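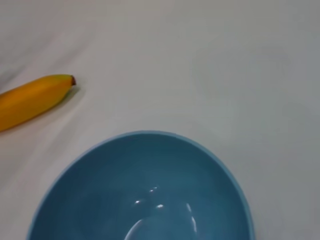
The long road from banana to bowl

A college robotics club has spent a term teaching an arm to tidy up fruit. Is anyone learning what the prospectus says they are?

The task at Balliscombe College is easy to state. There is a white cloth, a yellow banana and a blue bowl, and the banana has to end up in the bowl. A four-year-old would do it while asking for something else. The college's robotics club has been at it since April.

I went to Balliscombe in a bad mood about robots, and I should say so early. I have sat through enough launch events to distrust any machine shown with a smiling teenager beside it. The college's own leaflet promises that members will "shape the automated workplace of tomorrow", a phrase that made me want to turn the car round at the Flositham roundabout. The students, I'm glad to report, had not read the leaflet.

They meet in a former language lab on the first floor, where the sockets are in the wrong places and the blinds stick. The club has one arm, bought second-hand with money left over from a minibus that was never ordered. They call it Molefe. I asked why and got three different answers, none of which agreed about whether it was a person.

Molefe has a small camera at the wrist, and much of the club's argument is about what that camera can and can't make out. Go in from the wrong side and it gets one end of a banana and half a bowl. A person would fill in the rest without a thought. The program has to be given enough attempts by human hand to make a decent guess, and this is where the hours go.

The hours are what bothered me. For most of the session I watched, the club was not programming anything. One student steered the arm by hand controls, lowered it, closed it on the fruit, lifted, crossed, let go. Another typed a line in a log. Then the banana was put back somewhere slightly different and it all began again. The target was 80 good runs before the end of term. I have worked in a warehouse, and I know what it looks like when people are pacing themselves against a number.

Tiburcio Zepeda, who runs the club and teaches electronics the rest of the week, didn't argue when I put this to him. "It's dull," he said. "I'd be worried about a student who told me it wasn't. But they've all seen the videos where the robot folds a shirt. They ought to know somebody stood there and folded the shirt for it over and over."

I think that is a fair defence, though it isn't the one the college is making. The college is selling excitement. Zepeda is teaching boredom, and teaching it rather well, to a group of 17-year-olds who could be elsewhere.

What the runs produce is a trained program, and on the afternoon I visited they tried the latest one. The rules are chalked up by the door: 20 attempts, nobody touches the table, a banana resting on the rim counts as a miss. The club had hoped for a success rate of 60 per cent. It got well short. Several times the arm travelled to the place where the banana had been on the attempt before, shut its fingers on nothing and delivered the nothing to the bowl with great care. On one attempt it picked the fruit up cleanly and then stopped in mid-air for so long that a boy at the back went to get his coat.

There was an argument afterwards, and it was the best thing I saw all day. One camp blamed the bowl. It is a shiny one, and the ceiling lights leave white spots on the inside that, they said, might be throwing the camera off. Swap it for something dull and try again. The other camp thought this was an excuse. They had gone back through the log and noticed that whoever was steering tended to put the banana down in the same patch of cloth, to the left and a bit beyond the bowl, since that was the easiest place to reach from. The program had learned a habit that belonged to the people.

Neither side could prove it on the spot. Zepeda refused to settle it for them, which annoyed everybody, me included. They agreed to change one thing at a time, with the placing of the banana to come first and the bowl after. A vote was proposed on this and dropped when someone pointed out that voting wouldn't make it true.

Nothing in the leaflet covers that conversation. If I were writing it I would leave out tomorrow's workplace and describe the argument over the log, where a group of young people found that their own laziness had been copied faithfully into a machine. There are companies that could use the lesson.

My doubts haven't gone. The club had 4 regular members by the time I came, down from a full room at the start, and I don't think those who left were all fickle. Some had wanted to build something, and there is very little building here. The arm arrived built. The learning software was downloaded, and when I asked what went on inside it I was given honest shrugs. Zepeda says they will get to that next year. I have heard "next year" from a lot of people in this field.

Then there is the competition. The regional open day is held at Andham, in a sports hall, and each school gets a table and a short slot. Balliscombe plans to take the banana. Other teams, I gather, will bring wheeled things that race and knock each other over, and the crowd will stand round those. A slow arm and a piece of fruit will look like very little from ten feet away.

The students know it. One of them told me she'd been asked by her grandmother what the robot did, and had said that it puts a banana in a bowl, and that her grandmother had waited politely for the rest of the sentence.

When I left they were setting up for another set of runs, with a strip of paper telling the driver where to place the fruit so that the choice was out of his hands. The banana had been changed that morning. They get through a bunch a week, and by all accounts the old ones are eaten only by the boy with the coat.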